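Koso Table Mat, large, blue-green – four stars

We bought two of these for the stations where we record demonstrations for our pick-and-place model. I have used mine since February, and Hermenegildo Zavala runs the other one on the late shift. Each robot works at a table with the mat on top, and an operator drives the hands while we log the joint angles and the head camera.

Before the mat we worked on bare tabletop. Small items slid when the fingers came in from the side, and a lot of recordings had to be thrown out. I kept a tally for one shift before the change and one after, with the same operator and the same objects. Out of 111 attempts each time, discarded recordings went from 14 to two. That is one operator on one task, so take it for what it is.

The surface is felt. It holds cardboard and plush toys well. Plastic packaging still moves a little, but it stops when you let go of it. The color is plain and even, which helped our labeling. Iraís Pacheco does most of the segmentation and says white pouches and wrappers are much easier to outline now. She would have liked a second color, to keep the model from learning the background, and I agree. We ended up changing what stands behind the table between batches, but the mat itself is in every recording.

The rounded corners are fine. I was worried about the edges curling and so far they lie flat.

Now the complaints. Felt collects lint, and you have to go over it with a roller before each session or the specks show up on camera. Packing tape is the other problem. If the sticky side touches the mat it pulls fibers up, and mine has a fuzzy patch near the front from that. Ventura sells a rubber mat that would not have this trouble, but the one we tried was shiny and the overhead lights showed in it.

Shipping was slow and the mat came rolled tight. It needed a night under some heavy books before we could use it. I would buy it again for tabletop work with light objects. For anything wet or greasy, get something you can wipe.
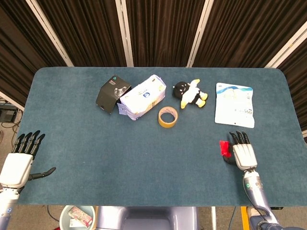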